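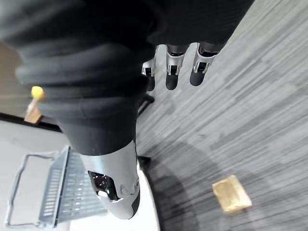

How often does the sleeve on the arm need to come off?
Once a month, and any time the arm has faulted on a wrist joint. Taking it off, checking underneath and putting it back takes 30 minutes if the clips are where they should be.

The rest of this item covers what we do with the arm at bench 3 between those monthly checks, and what changed after the repair in April. Several people have started using the cell since then and have been asking Lertchai Yimyam the same things by message, so it is written down here.

The sleeve

The sleeve is a dark fabric cover that runs down the arm and stops short of the wrist housing. It is cut long so the elbow can bend without pulling it tight, and the extra length bunches up in folds. That is how it should sit. Please don't pull it smooth. Two people did this in spring and the fabric ended up stretched across the elbow, where it rubbed through in less than a week.

To take it off, park the arm, press the stop, and wait for the brake click. Undo the lower clip first. Roll the sleeve up toward the shoulder. If you drag it up, the inside seam catches on the cable ties. Wipe down the arm with a dry cloth and look at the cable run from the elbow to the wrist. Any shiny spot on the cable jacket goes in the log, with the log count from the controller screen next to it.

The wrist

The wrist housing is a smooth shell with an oval opening on one face. Lint from the sleeve gets in through the opening and settles on the parts inside. Use the hand blower from the drawer. No canned air, and no cotton swabs, which leave more behind than they pick up. Akash Shakya found a wad of dark fluff in there when he opened the wrist in April, and that was the cause of the overheating warnings we had been clearing by hand since winter.

Don't use solvent on the shell. The markings on it are shallow and we need to be able to read them when we order parts from Zirulska.

The fingers

The fingers have metal knuckle joints with open sides and rounded black tips. The open sides make them easy to check and easy to get dirty. Carpet fiber is the main problem, from when the hand goes down past the edge of the table after something that has dropped. Pull fibers out with the plastic tweezers while the power is off, then move each joint by hand through its full travel. It should feel the same all the way. If it doesn't, leave it alone and tell Thanakorn Saengthong.

The tips are a wear part. We used to change them when somebody noticed they were slipping. Paweena Phromma went back through the log and found the last set started dropping pieces at 2785 grasps, so we now swap all the tips at 2500. A new set went on in April and the counter read 1233 when this was written. Spares are in the Kastedov box on the second shelf. Take the whole set, and put the old ones in the bag marked used, as we are still measuring them.

After new tips go on, run the open and close routine before you load any task. The hand controller needs it to find its zero. If you skip it, the first grasp will close too far and fault.

The table

Push the wire basket back to its tape marks before you start a run. The arm does not look for it. If it has moved, the wrist will come down on the rim, and that is how the last scratch happened. Wooden pieces, cardboard and anything else the arm works with should be picked up off the floor at the end of your slot, by hand, with the arm stopped.

Check that the stand bolts are snug. Oranuch Suksawat put a paint line across each one, so a look is enough. If a line no longer matches up, stop and use the torque wrench in the red case, then note it.

Putting it back together

Sleeve down, lower clip last. Leave a hand's width of bare arm above the wrist so the fabric cannot be drawn into the joint when it turns. Jog the wrist slowly both ways and watch the hem. Then run the Zidance warm-up program once at low speed.

The log is on the clipboard by the door. Initials, counter reading, what you did. A line that says "checked" doesn't help the next person much.

Shehu has quoted us for a second sleeve in a lighter fabric. If it is approved we will keep one on the arm and one in the wash. Until then, please don't take the only one home to launder it.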